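Tesia Mesh Zipper Pouches
Getting Started and Care Guide

Section 2: Opening, Filling and Closing Your Pouches

Now that you have unpacked your set and decided which pouch goes where, it's time to put them to work. Please take a few minutes to read this section before you fill anything, even if you have owned zipper pouches all your life. The Tesia film is softer than the stiff plastic folders many of us grew up with, and it behaves a little differently the first few times you use it.

Before you begin

Clear a space on a table big enough for the pouch to lie completely flat. If your table has a rough or splintery top, put a cloth down first (an old tablecloth or a piece of velvet does nicely, and small things don't roll so far on it). Take off any rings with raised stones, as they can catch in the mesh.

2.1 Opening the pouch for the first time

1. Lay the pouch flat with the zipper edge facing away from you.
2. Smooth the film from the middle outward with the palm of your hand. New pouches have been folded in the box and may want to curl up again. Let them rest under a heavy book overnight if they do.
3. Find the zipper tab. It hangs from a short cord loop at one end of the zipper.
4. Hold the corner of the pouch next to the tab with your other hand, then draw the tab along slowly until the zipper is fully open.

NOTE: A new zipper can feel stiff. Open and close it a few times while the pouch is still empty and it will loosen up nicely.

2.2 Filling

1. Slide papers in first, with their longest side along the bottom of the pouch.
2. Add flat items next, such as stickers, rulers or sewing patterns.
3. Put pens and markers in last, caps on, lying alongside the zipper and well clear of its teeth.
4. Stop at 77 sheets of ordinary paper. The pouch will take more if you push, but the seams will suffer for it.

CAUTION: Do not store scissors, craft knives or open pins in the pouch unless they are in a cover of their own.

2.3 Closing and carrying

1. Press the contents down gently and check that no paper is poking up into the zipper.
2. Pull the tab all the way back to its starting corner.
3. Carry a full pouch flat, with one hand underneath. An empty pouch may be lifted by the tab, but expect it to sag and twist on itself.

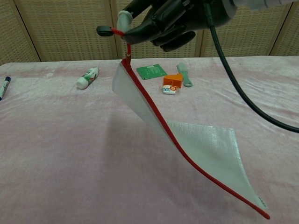
Figure 2. Empty pouch with red zipper, held up by the zipper end.

4. Lay the pouch down again and smooth out any twist before you put it away. A pouch left twisted in a drawer will keep the crease for quite a while.

CAUTION: Never lift a full pouch by the tab or the cord loop.

2.4 If the zipper sticks

Back the tab up a little and look for a caught corner of paper or film. Ease it out with your fingers and try again, gently. If the zipper is still slow, rub a plain white candle along the teeth, wipe away the crumbs with a dry cloth, and run the tab back and forth. Please don't use cooking oil, however handy the bottle may be, as it will stain your papers.

For washing and drying, turn to Section 3. Replacement cord loops are listed in Section 9.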